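Packing for a fortnight: leave toothpaste in the box or bin it?
1,348 views · 20 comments · 10 shares

tirnis_tess
Sorting my bits on the table before they go in the case (off to Zatcombe!) and I'm dithering. The clothes are staying in their plastic bags, but does the toothpaste need its box as well? 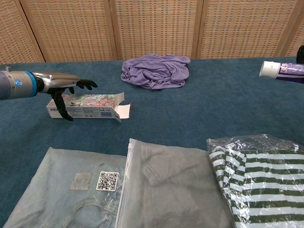

Do you leave new clothes in their bags when you pack? I do for the trip out, they slide in flat and stay clean.

Enda Quinlan
Bin the box. It's cardboard round a tube that's already got a cap on. Mine goes in a freezer bag.

flarkomel
Disagree! I had a tube squashed flat in December, all over my jumpers. The box stays on, pretty flowers and all.

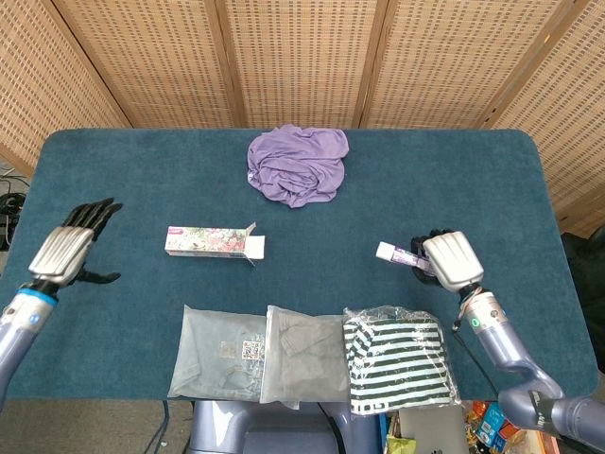
2 min read

tirnis_tess
Right, I'm leaning towards Enda on the box, sorry flarkomel. The purple cloth thing can fill a corner, it's a crumpled heap anyway so I'm not folding it.

flarkomel
Your jumpers, your funeral :) At least stand the tube in a shoe.

Enda Quinlan
A shoe?? No thanks. And I'd take the clothes out of the plastic too, rolled they take up far less room.

tirnis_tess
Nope, bags are staying. I hate rolling.

Share (10)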